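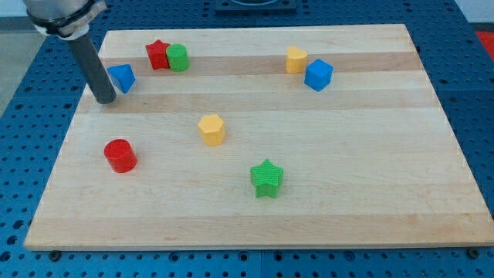
Bench Practice at Nakosent: Tabletop Arm Work

The Nakosent lab runs its tabletop arms under a short set of house rules, first written by Lensa Yimer and revised each January. They cover small bench work: one arm, one board, light objects, one operator. Anything with a heavier payload goes through the Witura cell and its own procedure.

Rules checked by Marwan Smadi and Evaristo Greco. Gallery text by Danjuma Sani.

The board
Maple-toned strip board on the blue perforated table. The board position is part of the setup record. If it has been moved, even to clean under it, run the touch-off again before starting the arm.

Front corners
Dark bolt heads at both front corners of the board. Check them by hand at the start of a shift and after any contact between the arm and the board. Do not shim a board that rocks. Take it off and look at the table first.

The tool
A plain dark rod with a rounded tip and no fingers. Rod work is pushing work, so the gripper settings must be cleared from the controller when the rod is fitted. The person who fits a tool signs for it, and a second person reads the tool name back from the screen.

Tip height
The rod tip just above the wood, left of the blue triangular prism. The lower limit for the tip is set in the controller, never by eye. Any change to that limit goes in the log with the old value beside the new one.

The blocks
Eight blocks in red, green, blue and yellow, including two stars, a heart and a hexagonal prism. Log the starting layout before the first move. A block with a chipped edge comes off the board and goes in the repair tray.

Open space
Bare wood at the lower right of the board. Do not park pens, hex keys or phones on open areas of a board. The operator clears the surface and calls "board clear" before enabling motion.

Reaching in
To reset a block by hand, pause the program, wait for the stop light, then reach. A pause from the tablet does not count as a stop. Use the button on the bench.

Log entries
Entry 846 in the Kalo log shows the layout we ask for: operator, tool, height limit, board number, start time. Keep it to 10 lines or fewer. Questions about the rules go to Vaughan Dunstan, room 91.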